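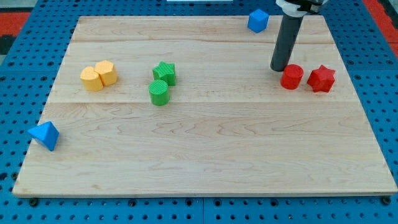
Menier x Ziltberg trail runner, anyone copping?

solelag94
March 29, 2025
so the lookbook went up this morning. two colorways, the cream/gum and the dark olive. suede mudguard, mesh underneath, Ziltberg logo on the tongue only. Retail is 12 bucks more than the general release pair. Thoughts? im leaning olive but the cream is growing on me

pavementqueen
Cream. Olive has been done to death. Also that gum sole is gonna look so good beat up

rudy_k
Pass. It's a general release with a different tongue label. Menier has done 4 of these collabs now and I couldnt tell you which is which

solelag94
the mudguard is new tho. GR has the plastic one

rudy_k
The mudguard is the same shape in suede. On a trail shoe. Think about it

mothballs
who is wearing these on a trail lol

rudy_k
Fair

tinyfeetbigdreams
Does anyone know if they go down to a womens 5? Last one started at mens 6 and I was so mad. Emailed Ziltberg, got the "stay tuned" reply

pavementqueen
Size chart on the Macedo listing starts at mens 4.5 so maybe?? Macedo gets stuff wrong all the time though, they had the Zadex jacket listed as down and it was poly fill

tinyfeetbigdreams
ok thats something. thank you!!

hemline_greg
Unpopular but the clothes are better than the shoe. Chore coat in the lookbook, third look, boxy with the four pockets. Cayetano Sotomayor does the cut and sew for Ziltberg now and you can tell, the shoulders finally sit right

mothballs
Since when? thought he was still at Zadex

hemline_greg
Left in September. Last Zadex season was half his, after that its somebody else and the pants got weird

rudy_k
The pants were always weird

hemline_greg
The pleated ones were good and I will die on this hill

solelag94
can we stay on the shoe

pavementqueen
No lol. How much is the coat

hemline_greg
Not listed yet. Guessing a lot

oldstockollie
Coming in to disagree with rudy. Had the first Menier collab, wore it two years, suede held up way better than the plastic which cracked on my GR pair at the toe bend. Brush it, spray it, fine. The insole is trash on both, swap it

rudy_k
Ok the cracking is real I'll give you that. Mine went too. Still not paying extra for a fix they should of made on the normal shoe

oldstockollie
Then wait for the sale. Second one sat for months

solelag94
not this time i think. raffle page says 3,746 pairs worldwide, no restock

mothballs
they said no restock last time. there was a restock

pavementqueen
There was SO a restock. I paid over retail the week before, still bitter

tinyfeetbigdreams
Is the raffle only on the Ziltberg site or do shops get some

solelag94
both. Macedo is doing in store signup, bring ID, one pair each. online closes at noon

hemline_greg
Sizing for the wide footed? GR runs narrow

oldstockollie
Half up. Suede gives a little but dont count on it. The toe box is the same last as far as I can tell

rudy_k
Different last on the second one. It was roomier

oldstockollie
Had both on foot, felt the same to me. Might be the socks

solelag94
entered for olive. and cream. dont judge me

pavementqueen
Two entries gets you tossed, read the rules

solelag94
oh no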